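Shared 8 times | 80 comments

So the Saturday market at Pratstead has moved back to the old car park, and I for one am delighted! I know some of you moaned (I read every comment, promise) but the wind up on the hill used to whip the cloths off the stalls and I once chased a bag of plums halfway to the bus stop.

I got there at 8, which is early for me, and went straight to Américo Brandão's cheese van. He had the Wattimena back in, the crumbly one I went on about last July, and he let me try it next to a softer one from Utness that I didn't like half as much. Bit soapy? My sister loved it, so don't go by me. I bought more than I meant to of both, plus a loaf, plus some leeks the length of my arm.

The leeks went into soup with a potato and the end of the cheese, and I had it for supper two nights running. If you're coming by bus, the 422 stops right outside now and the driver will wait if you wave. Parking is a pain, so do get the bus.

Next time I want to try the pickle lady by the gate, who'd sold out before I'd even found my purse. Has anyone had her beetroot one? Tell me below!
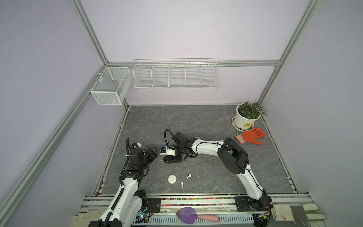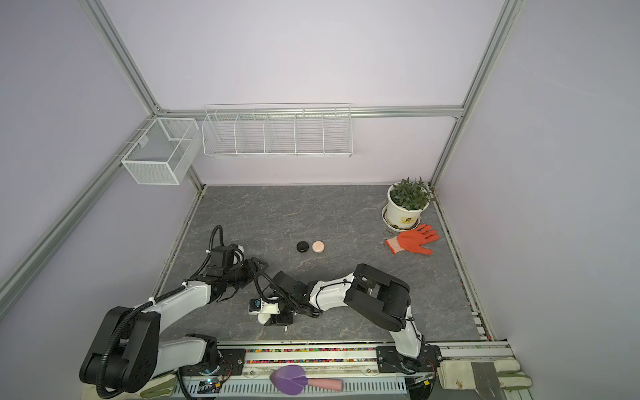
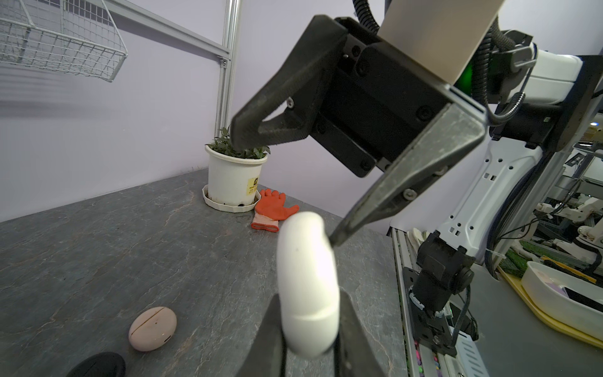
Wire baskets on the wall in the first two, a closer view in the last.

Last updated: July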